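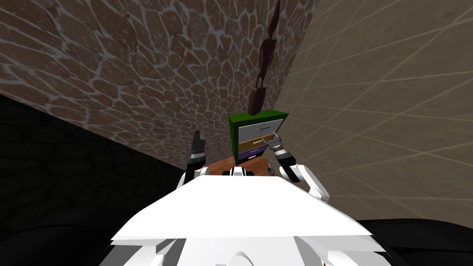

Drawer task in the simulator, right gripper at the chest, left gripper open.

Home | Guides | Simulation | Safe Practice | Contact

How to Write Rules for a Drawer Task

Every shop has a rule sheet for its robots, and most of them were written the afternoon after something got broken. At Millex we write ours in the simulator first, where a toppled statue costs nothing but pride. These steps are the ones we use for two-arm work on small furniture.

1. List what must not move. Start with whatever is standing on top of the furniture. A tall, thin sculpture on a small chest of drawers is a fine test, as anyone who has yanked open a sticky drawer under a vase will know. Write down "stays upright" as a pass condition. The Romonside sheet left this out for 11 revisions and scored a great many fallen objects as successes.

2. Give each arm a job, including the idle one. "Left arm waits" is too vague. Say where it waits, whether the gripper is open, and how close it may come to the furniture. We use 50 mm.

3. Name the drawer. Top, middle or bottom, plus its color. With a white one, a tan one and a purple one in the same green chest, you would think the color was enough – then somebody changes the color set in February and your rules are about a chest that no longer exists.

4. Set the contact rule. Fingers may touch the handle. Brushing the side of the cabinet gets logged, and pushing on it ends the run.

5. Tilt the view on purpose. Check every rule from the robot's own camera as well as from the nice level one you like to show visitors. "Left of the chest" should mean the robot's left, so say so.

6. Run it 29 times without touching the rules. If you edit at run six, go back to run one. Yes, we know.

Keep the sheet to one page. The Brokska format has room for a second, and we suggest you resist it.

Yeh Lab users: the old template stopped working on 9/19/22. Please stop emailing it to us.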